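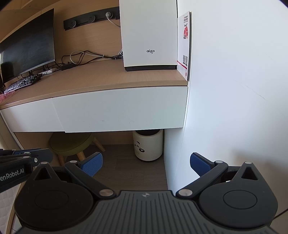
Search this site Go

How to Read a Home Care Agency Quote

December
By Rafail Drakos

A quote from a home care agency looks like a price. Treat it as an opening claim. I have gone through plenty of them for relatives and readers, and very few matched the first bill.

1. Find the hourly rate, then find the minimum visit. An agency I'll call by its name, Brevik, sent my aunt a decent rate with a minimum buried on page two. She needed help with breakfast and paid for half the day.

2. Ask what "care" covers. Bathing, lifting and medication reminders are often billed at a higher level. Get the list in writing. "We're flexible" means very little once the invoice comes.

3. Look for one-time fees. Dalteck wanted $100 for an assessment. Shevchuk called the same visit free and added a $15 weekly "coordination" charge. Work out which costs more over the months you expect to need help.

4. Add up a full month yourself, with weekends and one holiday. My aunt's estimate came out $677 short.

5. Ask who shows up when the regular aide is sick. If the answer is "we always find someone," ask how often they didn't last month. I'd be suspicious of a quick zero.

6. Read the cancellation clause before you sign. Jarkura's wanted 17 days' notice, even after a hospital admission. They dropped it when we crossed it out and sent the page back.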